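3.2 Sorting of household textiles before collection

The second part of the study looked at what people do with worn clothing and linens before these reach a collection point. Earlier work on textile waste has mostly started at the sorting plant, where bags are opened and graded. By that stage a good deal has already been decided at home. A torn sheet may have been cut up for rags, a coat passed to a relative, and a single sock thrown in with the regular trash. None of this shows up in plant records.

We sent a paper questionnaire to households in two districts, Kinditz and Eltero. Both have curbside pickup for paper and glass, but they differ in how textiles are handled. Kinditz has street containers that are emptied every week. Eltero has no containers, and residents bring bags to a counter at the town depot, which is open in the afternoon and closes at 4 p.m. We received 693 usable forms. Forms were left out if the page on disposal habits was blank or if the same answer had been marked all the way down.

Respondents were asked to think of the last item of clothing they had gotten rid of and to say what condition it was in, how long it had been kept after its last use, and where it went. We chose the last item over a yearly estimate, as pilot respondents in April found yearly totals hard to give and tended to repeat the number printed in the sample answer. The drawback is that a single item says little about the habits of one household. The results should be read at the level of the district only. 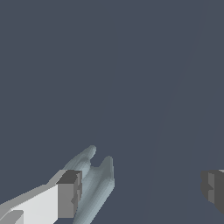

Figure 2

Condition was the strongest predictor of where an item went. Clothing described as "good" or "like new" was given away in both districts, most often to family. The districts came apart in the middle of the scale. In Kinditz, items marked "worn but usable" usually went to the street container. In Eltero the same kind of item was more often kept in a closet or basement, and several people wrote in the margin that they were waiting until they had enough for a trip to the depot. Some of these bags had been waiting for more than a year.

Items marked "damaged" went to the trash in both places, including items that the collection service would have taken. The printed guidance in the two districts may play a part in this. The Kinditz leaflet asks for "clean, wearable clothing" and does not mention rags or torn linens. The Eltero leaflet lists torn linens as accepted, but only on the back page, under the heading for shoes.

Table 4 gives the full breakdown by item type. Bedding was kept longest after last use, followed by winter coats. Underwear and socks were kept for the shortest time and were almost never brought for collection. This agrees with the Rultamov survey, which used a similar question but covered apartment buildings only. It does not agree with the Jafarzadeh panel, where coats were disposed of sooner than most other clothing. The panel was run in a warmer area, and coats there may be lighter and cheaper to replace.

We also asked whether respondents washed items before giving them up. Nearly all said that they did. This answer should be treated with care. Depot staff in Eltero reported a steady share of soiled bags, and people may have been unwilling to admit to handing in dirty clothes. A later version of the form should ask about storage and packing first, and leave washing to the end.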